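What I Learned From 1110 Cold Emails

2020-09-15

In April I decided I was going to become a person who does outbound. I'd been living off referrals for years, and referrals are lovely right up until the month they stop. So I bought a list of 2000 small business owners, signed up for a sending tool called Drurkano, and wrote what I believed to be a charming email.

The first thing that happened is that 2000 became 1408. The rest bounced in testing, or were duplicates, or belonged to a dentist who appeared on the list under every spelling of his name. The list seller described this as "normal decay." I asked for a partial refund and was offered a webinar.

I got as far as 1110 before I pulled the plug. I'll get to why.

My charming email had a subject line that said "Quick question" and then did not contain a quick question. It contained four paragraphs about me, my approach to newsletters for local shops, and a link to my calendar. I had three replies by the end of the first week. One was an out-of-office. One said "who is this." The third was from Sarla Thakur, who owns a fabric store called Sukimari, and she wrote back a full page.

Sarla told me she gets several of these a day and keeps a folder of the bad ones. Mine had gone in the folder. She'd taken it back out because I'd mentioned that I write in the mornings before my kid wakes up, and she does her bookkeeping then too. It was one throwaway half sentence, and I'd nearly cut it for length.

She did not want a newsletter, by the way. She wanted somebody to fix the postcards she was already mailing, which listed the wrong closing time and had done so for two years. I fixed the postcards. She paid me on the spot, then sent me to her landlord, who sent me to the bakery under his office. So my great adventure in outbound ended with me back on referrals, only now with a monthly software bill.

I told all this to Harsh Bhardwaj over the phone. Harsh used to run sales at Clarninier and has opinions about funnels. His opinion about mine was that it didn't have a bottom. He asked what I was hoping a stranger would do after reading my email, and I said book a call. He asked whether I had ever booked a call with a stranger after reading an email. There was a pause in which I could hear him eating toast.

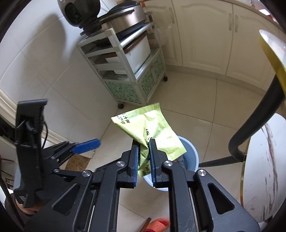 So I stopped at 1110 and rewrote the thing. The new one is five lines. The first line is about something I noticed at their shop or on their website, and I have to have really looked, so I can only send a handful a day. The second says what I'd change. The third says what it costs, with a number in it, a step every sales book I own advises against. Then my name and my phone number. I left the calendar link off entirely.

Some of these have gone badly. I told the owner of Vashisht Tile that his homepage said "granite" in two different spellings, and he replied that one of them was his late uncle's preferred spelling and he'd thank me to leave it alone. Fair enough. We ended up talking for half an hour about his uncle and I sold him nothing at all.

But people write back now, even if it's to say no thanks, and a few have asked me to check in after the holidays. I've put them in a spreadsheet with a column for what we talked about, so I don't open with "just circling back" like an animal.

Drurkano renewed itself last night. I've written to their support team asking to cancel, and they've replied with a subject line that says "Quick question."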